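Kitchen Safety Walk-Through for Our Supper Club, With My Comments

Kurnham Supper Club, November 2022

I do this round before every big cook, clipboard in one hand and coffee in the other. Osian Lewis asked me to type it up so that he can run it when I'm away, so you get my notes along with the ticks!

1. Fridge temperature – OK
Reading was 38 degrees on the top shelf and a touch higher by the door. Keep the cream and the fish off the door shelves, please. I've moved the butter there instead (it doesn't mind).

2. Raw and cooked kept apart – OK
Chicken on the bottom shelf in a lidded tub, salads up top. I did find a bag of spinach wedged under the tub, and that went straight in the trash.

3. Cutting boards – NEEDS WORK
The red board has grooves deep enough to lose a peppercorn in. Inese Venckus is picking up a new one. Until then, raw meat goes on the spare from the Rovetti set and nothing else touches it. 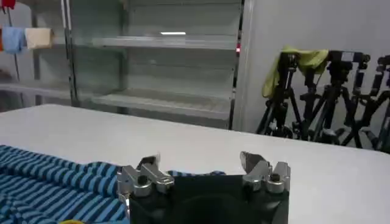

How long can soup sit out before it has to be chilled?
Two hours at most from the moment it comes off the heat, and I like to beat that. Pour it into shallow pans so it cools faster, then get it in the fridge.

4. Stove and gas – OK
All 5 burners lit cleanly. The back left one is slow to catch, so turn it off and wait a minute if it doesn't go on the second click. No smell of gas at the shutoff.

5. Knives – OK, with a grumble
Sharp and back on the rack, apart from the bread knife, which was in the sink under suds. Never leave a knife in the sink, I've got the scar to prove it.
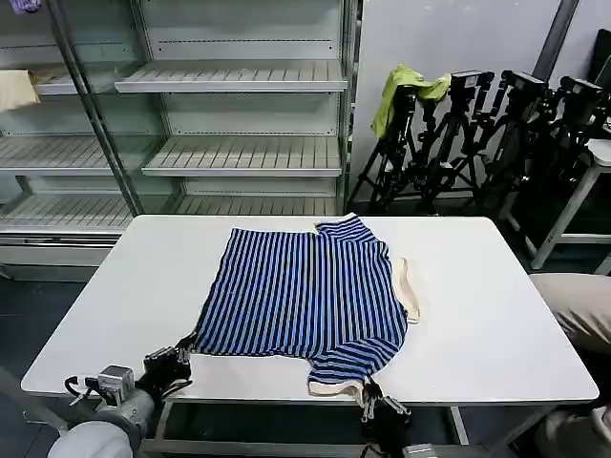 And while I'm on the subject of sinks, the hand-washing one had a colander in it again. That sink is for hands only. Soap and paper towels were full, and the hot water came through nicely once I'd let it run.

6. Fire extinguisher and blanket – OK
Needle in the green, pin in place. The blanket had slipped behind the Feltier mixer and I've hung it back on its hook by the door.

7. Allergen cards – NEEDS WORK
We're feeding 68 this time, so please write these out early. Sidra Afridi spotted that the pesto card didn't mention cashews. Fixed now, but do read every label again, even on brands we always buy. 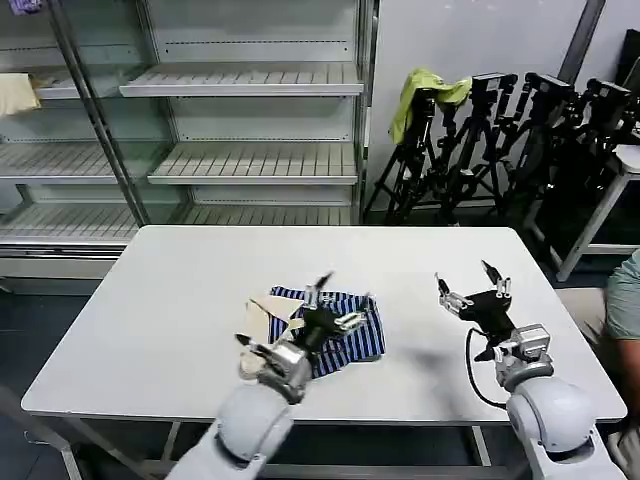

Blue-and-white striped fabric and a cream-colored cloth on the table.

8. Floor and walkways – OK
Mat by the dishwasher is flat again after I trimmed the curled corner. Mop spills right away and put the yellow sign out.

Still to do: new red board, the rest of the allergen cards, and a fresh battery for the probe thermometer. Next full check is in February.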